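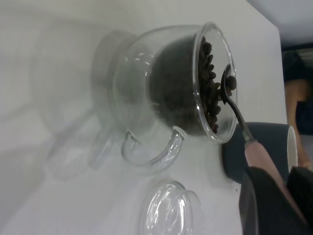
Kirsty Goodall perguntou, num comentário à galeria anterior, se valia a pena guardar café em grão num copo de vidro ou se era melhor deixá-lo sempre no pacote. Para o dia-a-dia, fica no pacote, bem fechado e longe do fogão. O copo serve para ter à mão a dose que se vai moer a seguir e para mostrar o grão a quem está à mesa.

Esta galeria é dedicada ao café em grão e à loiça que usamos com ele na Cevano, a nossa pequena loja de torra. O grão é a mistura Grutesora, de torra escura, que vendemos em sacos de 300 gramas e de 1000 gramas. O saco pequeno chega para uma pessoa que beba café de manhã e depois do almoço. O grande compensa em casas com mais gente, mas convém dividi-lo por frascos logo que se abre.

A torra escura dá um café encorpado e com pouca acidez. Moída grossa, vai bem na prensa; para a cafeteira italiana pedimos sempre uma moagem média. Quem não tem moinho pode trazer o saco à loja - moemos na hora e não cobramos por isso.

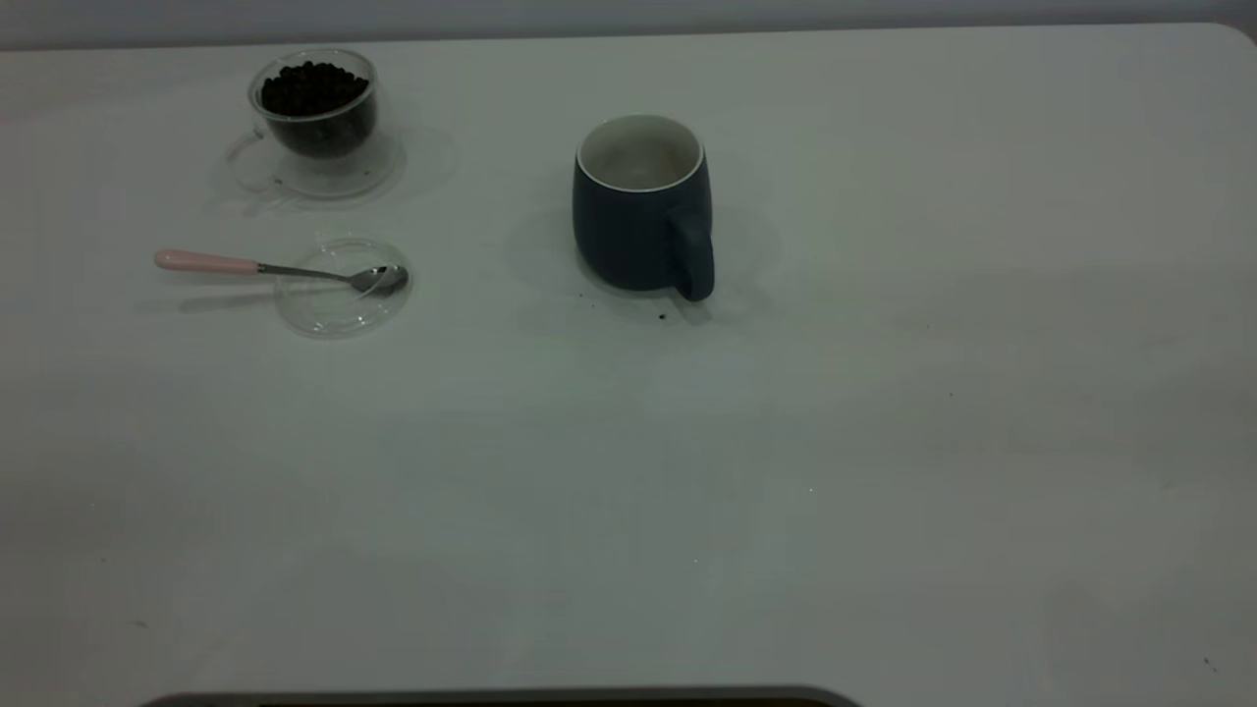

Os sacos abertos devem gastar-se em cerca de 3 semanas. Passado esse tempo o café ainda se bebe, mas perde aroma, e nota-se mais no café de filtro do que no expresso. No frigorífico não aconselhamos guardar, porque o grão apanha humidade e cheiros.

Quanto ao vidro, lavamos copos e pires à mão, com água morna e uma esponja macia. O óleo do grão escuro deixa uma película no fundo, que sai com um pouco de bicarbonato. As colheres vão à mesma água, no fim.

A galeria seguinte será sobre moinhos manuais. Temos três modelos na prateleira, entre eles um Parsons já antigo que continua a moer sem problemas. As encomendas da mistura Grutesora levantam-se ao balcão a partir de segunda-feira, de manhã.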